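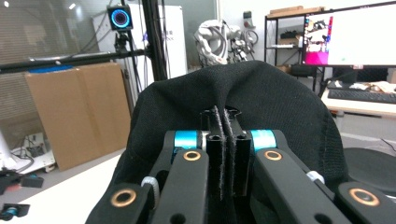 **로봇이 벌써 집안일을 대신 해 줄 수 있나요?**

몇 가지는 꽤 잘하지만, 우리가 집에서 하는 일은 아직 대부분 사람이 해야 해요.

저는 이 질문을 정말 많이 받아요. 학교에 로봇 이야기를 하러 가면 손이 제일 먼저 올라오는 질문이거든요. 얼마 전에는 노불레 구메데라는 친구가 이렇게 물었어요. "그럼 제 방은 언제부터 안 치워도 돼요?" 음, 노불레, 미안하지만 이번 주는 치워야 할 것 같아요!

그날 시간이 모자라서 다 못 한 이야기를 여기에 풀어 볼게요. 좀 길어요. 간식을 가져와도 좋아요.

## 로봇이 벌써 하고 있는 일

집 안부터 둘러볼까요? 동그랗고 납작한 로봇 청소기, 본 적 있죠? 혼자 바닥을 돌아다니면서 먼지를 빨아들이고, 벽을 만나면 방향을 바꾸고, 배터리가 떨어져 가면 충전기를 찾아가기도 해요. 저희 집에도 한 대 있는데 양말만 만나면 큰일이 나요. 양말을 꿀꺽 삼키고는 삐삐 울면서 멈춰 버려요. 그러면 제가 바닥에 엎드려서 양말을 꺼내 줘야 하죠. (누가 누구를 도와주는 건지 모르겠어요.)

세탁기랑 식기세척기도 생각해 보세요. 팔도 다리도 없으니까 로봇처럼 안 보이지만, 힘든 일을 알아서 해 주는 기계예요. 옛날에는 빨래 한 번 하려면 하루가 다 갔대요. 그런데 세탁기한테는 못 하는 일이 있어요. 빨랫감을 모아 오는 일, 뒤집힌 바지를 바로 뒤집는 일, 다 된 빨래를 꺼내서 널고 개는 일이요. 통 안에서 벌어지는 일만 기계가 하고, 통 바깥의 일은 몽땅 우리 차지예요.

공장은 어떨까요? 공장에는 커다란 로봇 팔이 벌써 많이 있어요. 자동차 문짝을 들고, 불꽃을 튀기며 쇠를 붙이고, 페인트를 칠해요. 밤에도 하고 새벽에도 해요. 그걸 보면 이런 생각이 들죠. 자동차도 만드는 로봇이 왜 티셔츠 하나를 못 개지?

저도 처음엔 똑같은 생각을 했어요.

## 자동차 문짝과 티셔츠의 차이

자동차 문짝은 딱딱해요. 어제 본 문짝과 오늘 본 문짝이 똑같이 생겼고, 늘 똑같은 자리에 놓여 있어요. 그래서 로봇 팔은 정해진 길을 따라 움직이면 돼요. 앞으로 조금, 아래로 조금, 잡고, 들고. 눈을 감고도 할 수 있을 정도예요.

이제 티셔츠를 한 장 가져와서 침대 위에 휙 던져 보세요. 어떤 모양이 됐나요? 그 모양을 잘 기억해 두고 한 번 더 던져 보세요. 아까랑 똑같나요? 아마 전혀 다를 거예요. 소매가 밑에 깔리기도 하고, 목 부분이 숨어 버리기도 하고, 어떤 때는 그냥 덩어리예요. 여러분은 덩어리를 보고도 "아, 내 티셔츠다" 하고 알아보죠. 로봇은 어디가 소매고 어디가 등인지부터 헷갈려요.

게다가 천은 잡는 순간 모양이 또 바뀌어요! 맨 위 사진을 다시 볼까요? 집게손가락 두 개가 검은 천을 꼭 집고 있는데, 집은 자리가 뾰족하게 솟고 거기서부터 주름이 쫙 퍼져 있어요. 겨우 한 군데를 집었을 뿐인데 주변이 다 달라지는 거예요. 딱딱한 상자라면 한쪽을 집어도 상자는 그대로 상자잖아요. 천은 그렇게 얌전하지 않아요.

검은 천이라서 더 까다로운 점도 있어요. 어두운 천은 주름이 잘 안 보이거든요. 여러분도 어두운 방에서 검은 양말 짝을 찾아본 적이 있다면 무슨 말인지 알 거예요.

## 손가락이 두 개뿐이라면

로봇 손은 종류가 많아요. 사람 손처럼 손가락이 다섯 개인 것도 있고, 빨판처럼 쪽 빨아들이는 것도 있어요. 그중에 손가락 두 개짜리 집게가 아주 흔해요. 이런 집게를 어려운 말로 '그리퍼'라고 불러요. 꽉 쥐는 도구라는 뜻이에요.

손가락이 둘이면 할 일도 두 가지예요. 벌리기와 오므리기! 간단하죠? 그런데 천을 집으려면 고민할 게 생겨요. 손가락 안쪽이 너무 매끈하면 천이 스르륵 빠져나가요. 너무 세게 누르면 약한 옷이 상할 수도 있고요. 사진 속 집게는 마주 보는 면에 회색의 보송보송한 것이 붙어 있고, 그 사이에 천이 얇게 끼어 있어요. 여러분이 로봇 손을 만든다면 안쪽에 뭘 붙이고 싶어요? 고무? 스펀지? 저는 어릴 때 만든 집게에 풍선 조각을 붙였는데, 종이컵은 잘 잡혔고 손수건은 자꾸 놓쳤어요.

우리 손에는 로봇이 부러워할 비밀이 또 하나 있어요. 바로 느낌이에요. 주머니에 손을 넣으면 안 보고도 동전인지 사탕인지 알 수 있잖아요. 손가락 끝이 미끄러움이랑 두께랑 차가움을 다 알려 주거든요. 옷을 집을 때도 한 겹인지 두 겹인지 손끝으로 알아요. 로봇 손에도 느낌을 알려 주는 센서를 달 수 있지만, 사람 피부만큼 섬세하게 만들기는 아직 참 어려워요.

## 브로킬베르그에서 만난 가닉

올여름에 저는 브로킬베르그에 있는 '오킥스'라는 작업실에 놀러 갔어요. 거기에는 '가닉'이라는 로봇이 있는데, 하는 일이 수건 개기예요. 네, 수건만 개요! 가닉을 돌보는 다닐로 폴리시추크 아저씨가 저한테 시범을 보여 줬어요.

가닉은 수건을 한참 바라봤어요. 그러고는 모서리 하나를 천천히, 정말 천천히 집었어요. 다른 모서리를 찾느라 또 한참 걸렸고요. 수건 한 장을 반으로 접는 데 걸린 시간은 31초였어요. 저는 옆에서 하나 개 봤는데 금방 끝나더라고요. 좀 으쓱했어요, 헤헤.

그런데 다닐로 아저씨가 공책을 펼쳐 보여 주는 거예요. 수건 개기를 1,000번 연습시켰더니 900번은 제대로 갰대요. 우와, 시험으로 치면 90점이죠! 저는 박수를 쳤는데 아저씨는 고개를 저었어요.

"식당에서 일하는 로봇이 접시를 열 장 나를 때마다 한 장씩 깨뜨린다고 생각해 봐요."

아, 그건 좀 곤란하네요. 수건이야 잘못 개도 다시 개면 되지만, 그릇이나 뜨거운 국은 한 번만 실수해도 큰일이에요. 집안일을 맡기려면 '대체로 잘하는' 로봇으로는 모자라고, 잘못했을 때 스스로 알아차리는 것도 필요해요. 가닉은 수건이 바닥에 떨어진 줄도 모르고 허공을 곱게 접은 적이 있대요. 저는 그 이야기가 제일 좋았어요.

## 로봇은 어떻게 배워요?

제가 어릴 때는 로봇한테 할 일을 하나하나 다 적어 줘야 하는 줄 알았어요. "오른쪽으로 50밀리미터 가. 멈춰. 손가락 오므려." 이렇게요. 공장의 딱딱한 물건에는 이 방법이 잘 맞아요. 그런데 티셔츠는 던질 때마다 모양이 다르니까 적어 줄 게 끝도 없겠죠?

그래서 다른 방법도 써요. 사람이 먼저 보여 주는 거예요. 사람이 로봇 팔을 직접 붙잡고 움직여 주기도 하고, 로봇 손처럼 생긴 집게를 사람이 손에 들고 옷을 집어 보기도 해요. 그 움직임을 잔뜩 모아 두면, 컴퓨터가 그걸 보면서 "이렇게 구겨져 있을 때는 여기를 집는구나" 하고 조금씩 흉내를 내요. 여러분이 신발 끈 묶기를 배울 때랑 비슷해요. 누가 옆에서 천천히 묶어 주고, 따라 하고, 풀리고, 또 따라 하고 그랬죠?

다만 사람은 몇 번만 봐도 감을 잡는데 컴퓨터는 훨씬 많이 봐야 해요. 그리고 수건만 배운 로봇에게 갑자기 후드티를 주면 당황해요. 모자는 어디로 접어요? 끈은요? 주머니에 휴지가 들어 있으면요? (세탁 전에 주머니 확인하기! 이건 로봇 말고 여러분한테 하는 말이에요.)

## 가게에서는요?

친구들이 가게 이야기도 궁금해해서 조금 적어 둘게요. 커다란 창고에서는 바퀴 달린 로봇이 선반을 통째로 옮기기도 해요. 바닥이 평평하고, 길이 정해져 있고, 갑자기 뛰어나오는 강아지도 없으니까 로봇한테는 편한 곳이에요.

동네 가게는 달라요. 제가 좋아하는 옷 가게 '프라도'에서는 콘수엘로 카사도 아주머니가 하루 종일 옷을 다시 개요. 손님들이 펼쳐 보고, 대 보고, 엉뚱한 자리에 놓고 가거든요. 아주머니는 옷을 개면서 손님 질문에 대답도 하고, 떨어진 단추도 줍고, 울고 있는 아기한테 까꿍도 해요. 제가 로봇이 도와주면 좋겠냐고 물어봤더니 무거운 상자는 얼른 맡기고 싶대요. 개는 건 당신이 더 빠르다면서요. 제가 보기에도 그래요!

## 집에서 해 보는 로봇 손 실험

자, 이제 여러분이 로봇이 될 차례예요. 수건 한 장, 티셔츠 한 장, 그리고 두꺼운 장갑을 준비하세요.

1. 양손 모두 엄지와 검지만 쓰기로 약속해요. 나머지 손가락은 접어 두세요.
2. 그 상태로 수건을 반으로 접고, 또 반으로 접어 보세요.
3. 이번에는 구겨진 티셔츠로 해 보세요. 소매부터 찾아야 해요.
4. 장갑을 끼고 다시 해 보세요. 손끝의 느낌이 확 줄어들 거예요.
5. 마지막으로 한 손만 써 보세요. 으악 소리가 절로 나와요.

친구랑 같이 하면 더 재미있는 방법도 있어요. 한 사람은 눈을 감고 로봇이 되고, 다른 사람은 말로만 시키는 거예요. "조금 왼쪽", "집어", "아니 그거 말고!" 제 친구 아델모 레오네는 이걸 하다가 자기가 입고 있던 옷을 접으려고 했어요.

해 보고 나서 어디가 제일 어려웠는지 적어 두세요. 찾는 게 어려웠나요, 집는 게 어려웠나요, 아니면 집고 나서 접는 게 어려웠나요? 로봇을 만드는 사람들도 똑같은 걸 적으면서 고쳐 나가요.

## 많이들 물어보는 것

**로봇이 설거지도 해요?**
식기세척기 안에서 씻는 일은 기계가 잘하죠. 그릇을 종류별로 집어서 빈틈없이 넣는 일은 연구실에서 열심히 연습하는 중이에요. 유리컵은 투명해서 카메라에 잘 안 보일 때가 많아요.

**로봇이 다 하게 되면 저는 뭘 해요?**
예브도키야 후출랴크라는 친구가 물어본 건데요, 그때 반 친구들이 "놀아!" 하고 소리쳤어요. 저도 찬성이에요. 저라면 빵을 굽고 싶어요. 그건 누가 대신 해 주면 좀 서운할 것 같아요.

**제가 어른이 되면 빨래 개는 로봇이 집마다 있을까요?**
저도 몰라요. 정말로요. 잘하는 일이 하나씩 늘어날 거라고는 생각하는데, 언제 우리 집까지 올지는 맞힐 자신이 없어요. 여러분 중에 누군가가 만들어 줄지도 모르죠. 만들면 저한테 꼭 편지해 주세요. 양말부터 보낼게요, 짝 안 맞는 게 한 서랍이나 있거든요.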